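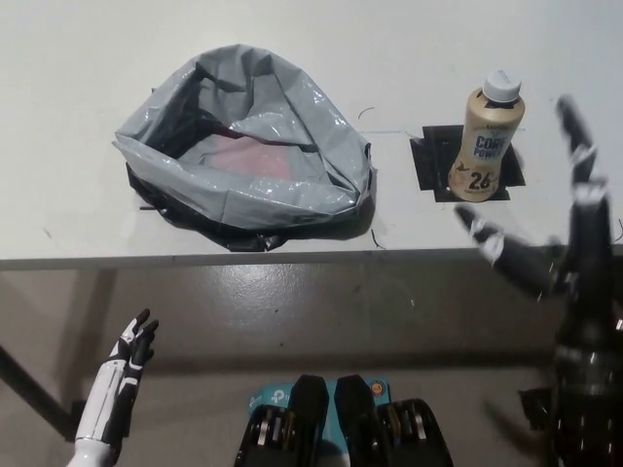 2020-11-27

The baker in Kandlow starts her oven at night, when the street is still dark. She has kept the shop for 20 years and learned the work in Pratach, from her aunt.

"In the beginning I made only white bread," she told me. "People here did not want to try the rye. Now I bake 160 loaves before a holiday, and the rye is the first to finish."

In March she had to close the shop for some weeks. She sold bread through the back window, and customers left the coins in a bowl. "I missed the talking more than the money," she said.

I asked if she would like to open a second shop in Losa. She laughed and wiped the counter. "My knees say no. But my daughter, she is looking at the rents."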